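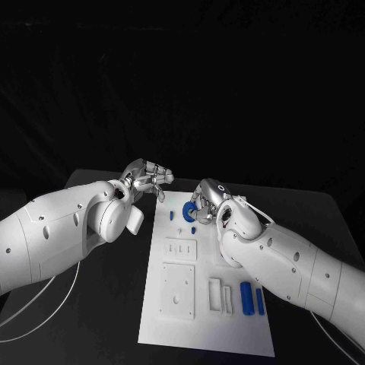
Orkavero bimanual assembly kit: progress report to Enlow
Reporting period: August to date
Prepared by: Irfan Goh, evaluation lead
Circulation: Lindsay Grimshaw (Enlow), Rianne Verhoeven, Tineke Stevens
Date: September 29, 2026

1. Status

The evaluation is on schedule against the revised plan. Work package 1 (installation and acceptance) is closed. Work package 2 (ring, peg and cylinder handling) is in progress and accounts for most of this report. Work package 3 (slotted parts) has started with hand-written motions only. Work package 4 (supplier support and cost of ownership) runs alongside the others and will be reported in full at the end.

No change to the budget is requested. One decision is needed from Enlow, on the support contract, and is set out in section 7.

2. Equipment under review

The kit is offered by Orkavero as a single package: two arms, two multi-fingered hands, the control software, a set of test parts and a white board to lay them out on. The arms are set up facing inwards across one table so that both hands can work over the board. We have put a black cloth behind the table to give the vision software a plain background.

The test parts are plain shapes in blue and white. The blue parts are a thick ring, two pegs of different heights and two cylinders, one large and one slim. The white parts are two flat plates, one with three slots and one with a round hole, together with a tray, a long slotted block and a very small peg. The supplier's standard routines cover the blue parts. Routines for the white parts are described in the manual as "user developed", which was not clear from the quotation. Rianne Verhoeven has raised this with the supplier.

3. Installation and acceptance

Mechanical installation took two days, as quoted. Commissioning of the control software took longer, mainly because the licence server could not be reached from our network. Skinner, who hold the site IT contract, opened the required ports after the second request. The delay used up the slack in work package 1 but did not move its end date.

Acceptance was carried out with Mogens Norðdahl, the supplier's field engineer, on site. Joint range, emergency stop and hand closing force were all within the stated limits. Two items were recorded as open:

Cable routing at the wrist. The hand cable runs outside the arm and forms a loop back towards the forearm. At full wrist rotation the loop tightens. We have limited rotation in software until a longer cable is supplied.

Table cables. The supplied arm cables lie on the table surface. We asked for a clamp set and were told that it is an optional extra. It has been ordered from the consumables line.

4. Handling trials

A total of 2,446 grasp attempts have been logged since acceptance. An attempt is counted from the moment the hand leaves its waiting position until it either holds a part clear of the board or stops. Attempts stopped by an operator are kept in the log and marked.

Ring. Performance is good. The default grasp takes the ring by its edge with the fingers closed around the section, and this holds well during slow transfer. Placing the ring over a peg is less reliable. The usual fault is contact with the top of the peg when the ring is tilted. Lowering the approach speed helped. Changing the grasp height made no difference that we could separate from ordinary variation.

Pegs. Both blue pegs can be picked when upright. The shorter one needs the fingertips to come close to the board, and the hand sometimes touches the surface and trips the force limit. Tineke Stevens has written a modified approach that comes in at a shallower angle. It is under test.

Cylinders. The large cylinder is picked without difficulty when it is on its own. With the slim cylinder close beside it, the fingers tend to move the neighbour before closing. The supplier's view is that the parts should be spaced further apart. We do not accept this as an answer, as close spacing is normal in the Enlow application, and the layout has been left as it is.

White parts. The small white peg is often missed by the vision software when it stands on the white board. Contrast is poor and the only usable cue is the shadow. The same applies to a lesser degree to the two plates. Additional side lighting will be tried before any change of board colour is proposed. Hand-written motions for the slotted block are able to lift it but not yet to turn it over.

Two-handed work. Most trials so far use one hand at a time, with the other held clear over the board. Handover between hands has been run only with the ring. The software reserves space around each arm and will stop both if the spaces overlap. The default margin is too large for a board of this size and causes frequent stops. A reduced margin needs a fresh risk assessment, which is in draft.

5. Reliability and support

Logged running time stands at over 400 hours. There have been 5 unplanned stops that needed a restart of the control cabinet. All but one followed a software update issued by the supplier in August, and none has occurred since we returned to the earlier version. The supplier has confirmed the fault and has not given a date for the correction.

One finger linkage on the right hand developed play and was replaced under warranty. The replacement took an afternoon, including recalibration. The service instructions are clear, although the torque values are given in an appendix to a separate document.

Response to support tickets has been within one working day. The quality of the answers varies. Questions sent direct to Mr Norðdahl are resolved more quickly than those sent through the portal, and this should be kept in mind when judging the service on offer to an ordinary customer.

6. Comparison with the alternative

The Hurkska kit remains the reference option. It uses simple two-finger grippers and is cheaper to buy and maintain. On paper it would handle the pegs and cylinders in the test set. We have doubts about the ring at the larger size used by Enlow and about any task that involves turning a plate in the hand. A loan unit has been requested for a short trial using the same board layout. Delivery has not been confirmed, and if the unit does not arrive the comparison will rest on published data and a site visit.

7. Decision required

The introductory support contract ends before work package 3 is complete. The supplier offers an extension by quarter or by year. We recommend one quarter, charged to the existing contingency. A yearly contract would cover a period in which the kit may no longer be in use. Ms Grimshaw is asked to confirm in writing so that the order can be placed without a gap in cover.

8. Work planned for the next period

Complete the short peg trials with the modified approach.
Repeat the cylinder trials with the revised finger order.
Fit side lighting and repeat detection tests on the white peg and plates.
Issue the risk assessment for the reduced arm margin.
Fit the longer wrist cable and remove the software limit.
Start handover trials with the large cylinder.
Agree a loan date with Hurkska.

The attempt log and the list of open items are held in the shared project folder. Requests for access should go to Tineke Stevens.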